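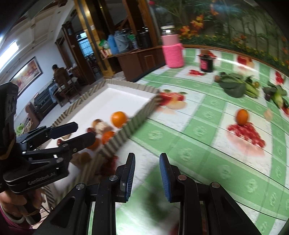 Fasent submits this progress report to the Marinescu Fund on the second half of the Community Games Tables program, which supports the repair and re-covering of billiard and table tennis equipment in clubs and public halls across the Trirkia district. Work continued at the Unevitz workshop and at the sites of participating clubs.

Re-covering. The grant agreement set a target of 2,000 square feet of cloth to be fitted by the end of the period. The total fitted was 2,102 square feet. The excess reflects two full-size tables at the Unevitz social club that were added with the Fund's written approval. Both had been listed for cushion work only, but inspection found the cloth worn through at the head spot. Cloth for the remaining sites has been ordered from the same mill in the same weight, so that play will be consistent across the league.

Leveling and frames. All slate tables on the original schedule have now been leveled. One frame at the Trirkia hall requires a replacement leg, which is being turned locally – the club has agreed to use its practice table in the meantime. Table tennis work is behind schedule. The delay concerns the supply of wheel brackets for the folding models, and the supplier has confirmed shipment for next month.

Budget. Spending on materials is within the approved line. Transport costs exceeded the estimate by almost $2,000, chiefly on account of slate moves to upper-floor rooms. Fasent proposes to meet this amount from the unspent training allocation and requests the Fund's consent to the transfer.

Next period. Planned work includes pocket and cushion replacement at the remaining clubs, delivery of the delayed table tennis units, and a short maintenance guide for club staff covering brushing, ironing and the use of covers. A draft of the guide will be sent to the Fund for comment before printing.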